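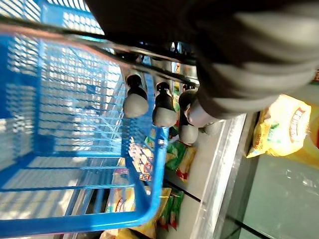
4.2 What people do with the basket once it's full

I went into this part of the study thinking the basket was the boring bit. I had my eye on shelves and how folks read them, and the basket was just the thing that came along for the ride. Then I started listening to the interviews again on the train home, and people would not stop talking about baskets! So this section is about them, and I've let it run a little longer than the others.

We talked to 218 shoppers across the Grorken and Cliltura stores (the recruiting is in section 3, and I won't go over it again). Of those, 43 brought up the basket before we'd asked a single thing about it. Most of them were annoyed. The handles dig in, the thing bumps your knee, a loaf of bread gets squashed under the milk and you find out when you're home. One man at Cliltura told me he picks his dinner by what he can still carry, and I believe him, because I went around the store behind him with his permission and he put back a melon.

The kind of basket matters more than I'd figured. The blue one in Figure 3 is the open sort, narrow plastic bars crossing at right angles with thin square openings between them, and a thicker rim that rounds off at the corner. The lower edge is a solid band. I mention the band because a lot of our shoppers had opinions about openings. Small stuff was the complaint (a lip balm, a packet of seeds, anything flat), and several people told us they lay something wide in the bottom first and pile the little things on top. Other people loved the openings for the exact same trip, since you can see what you've got without digging. Kojo Kpodo, who did the Grorken interviews, thinks the two groups are really one group on different days. I think he's probably right, but we didn't ask anyone twice, so I can't show it.

Color came up too, which surprised me. Shoppers at Grorken described baskets by color and hardly ever by size, even when size was what they were complaining about. "The blue ones are too deep" was a typical remark. When we asked how deep was too deep, people held out their hands, and the hands didn't agree at all.

Then there's the question of where the basket goes when you need both arms. This is where I'd spend my time if I were doing the study over. Zakaria (our pilot store, small, with very tight aisles) had no good spot anywhere, and people parked baskets on top of stacked crates, on the floor between their feet, or on a shelf in front of somebody else's crackers. The floor was the favorite - and also the thing they felt worst about. I heard "I know I shouldn't" so often that I gave it its own code in the notes. A few shoppers hooked the handle over an elbow and worked with one hand, mostly folks who said their bags had been stepped on before.

I should say that the Faltska coding scheme we borrowed doesn't have much room for any of this. It treats putting the basket down as a pause, and our shoppers didn't talk about it that way. They used the moment to check a list, take a second look at a price, or move the eggs to the top. We added 3 codes of our own in October, and they're listed with the rest in the appendix. Kojo and I coded the same 7 interviews separately to try them out, and the only one we argued over was the eggs, which he wanted under "rearranging" and I wanted under "worry." We kept both labels and let an interview carry the pair. The next section follows the same shoppers up to the register, where the basket has to be emptied again.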